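February 25, 2022

Second week with the Eichhorn kit on loan. Vuldale wants my recommendation before the loan runs out, so I am writing more down than I usually do.

Started the morning with the mounting plate. The four bolts had been torqued to the value in the manual and one had backed off a quarter turn overnight. Cleaned the threads, put a drop of medium threadlocker on each, retorqued, marked the heads with paint pen. The manual says nothing about threadlocker. Added that to the list for Ristholm, who sell the kit here and answer the support mail.

The firmware is still the one it shipped with. Ristholm sent a link to a newer build on the first day and a second mail asking us to hold off installing it. I have held off. The release notes mention a change to the grip force limit, and I would like to measure the old behavior properly before it changes under me.

Hand-eye calibration took most of the time before lunch. The routine asks for 9 poses. It accepts fewer without complaint and then reports a residual that looks fine and is wrong by a visible amount when you send the tool to a known point. With all the poses, and with the arm allowed to settle before each capture, the residual came down and the tool tip landed where it should. Settling time is a hidden parameter in the config file, default zero. I set it to two seconds. Whoever wrote the routine must have been testing on a stiffer bench than ours.

Cable routing at the wrist remains the weakest part of the design. The camera lead is a little short. With joint six near its limit the strain relief takes the load, and the connector has no latch. I have looped the lead once around the bracket and tied it down. That costs some range on one side. Fine for a trial, not acceptable for a line that runs all day.

After lunch, cookware. Hundavov, the kitchen supply customer, packs pots and pans by hand and has asked what a small arm could take over, so polished metal is the case that matters to them. Matte plastic parts were never in doubt; we ran those last week and the kit handled them well enough that I stopped logging each cycle.

Polished steel gives the pose estimate trouble. The wall of the pot throws the mat lines back as curves, and the segmentation sometimes takes those curves for an edge. The rim is better. It is bright, it is round, and the fit to it was steady between captures. I switched the object template from body to rim and the estimate stopped jumping. The template editor made this easy, which I will say in the report. It is the best piece of software in the package.
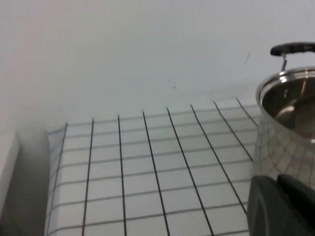
Sille Mogensen

The handle is a separate problem. The black grip on its metal bracket stands above the rim, and the planner does not know about it unless it is drawn into the collision model by hand. I drew it in as a simple box with generous clearance. Planning got slower and the approach got longer, but I trust it more. A proper mesh would do better if Hundavov can supply one.

Left the fingers as supplied, no pads. Pads are sold as an extra, part 2938 in the price list, and I have asked for a set. I don't want to judge the grip on smooth metal before they arrive.

Also asked Ristholm whether the light ring offered in October is still being made. It has disappeared from their page. With the even room light we have now the captures are usable, but I can't promise the customer the same ceiling fixtures.

Current view, to be revised: calibration good once you know about the settling time, template editor very good, wrist cabling poor, manual thin. Support replies the same day and reads what you send. The price is almost fair.

Tomorrow: back up the config, save the rim template under its own name, measure grip force with the old firmware, then write to Vuldale about extending the loan by 7 days.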